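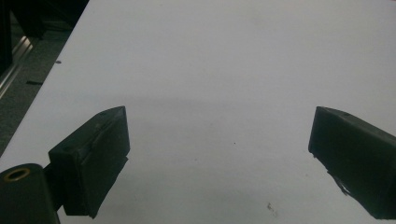 White tabletop with a matte surface.

Search this site Enter keywords Go

Wavby adds Rebane matte finish to Plikar work table line

TOMER — Wavby will offer its Plikar line of work tables with a new matte top coat, sold under the name Rebane, starting in March. The coating replaces the satin finish on all white tops and will be offered as an option on gray and black tops later in the year. Frame sizes, leg heights and mounting hole patterns do not change.

Rebane is a two-part coating sprayed onto the top panel and cured in an oven at the company's plant in Tomer. Satin tops were finished with a single coat and air dried overnight. The new process takes 126 minutes from first spray to packing, including the cooling period.

The change was made after a review of service requests from offices, schools and repair shops. Of 3,029 requests logged over the review period, 463 dealt with glare from overhead lights or with marks left by cleaning products. Wavby tested several low-gloss coatings against these two complaints and chose Rebane for its even finish across wide panels.

Test panels were wiped with mild soap, glass cleaner and rubbing alcohol, then checked for changes in gloss and color. Panels were also rubbed with a weighted pad under a fixed load. Full results are given in the Plikar technical sheet, which lists gloss readings at three angles along with the cleaning products used.

Customers should clean Rebane tops with a soft cloth and water or mild soap. Scouring pads, wax and furniture polish should not be used. Wax raises the gloss in patches and is hard to remove from a matte surface. Solvents other than rubbing alcohol have not been tested and are not covered by the warranty.

Tops finished in Rebane carry the same warranty as the current line. Small chips can be filled with a touch-up kit — sold separately — that contains 2 bottles and a flat applicator. The kit is not meant for repairs to edges, and a top with edge damage should be replaced as a full panel.

Satin white tops will remain on sale until stock runs out. Orders placed before March will ship in satin unless the buyer asks for a change in writing. Replacement panels in Rebane fit all Plikar frames now in use, with the existing screws.

Samples and the technical sheet are available from Wavby dealers and from the company's sales office in Tomer.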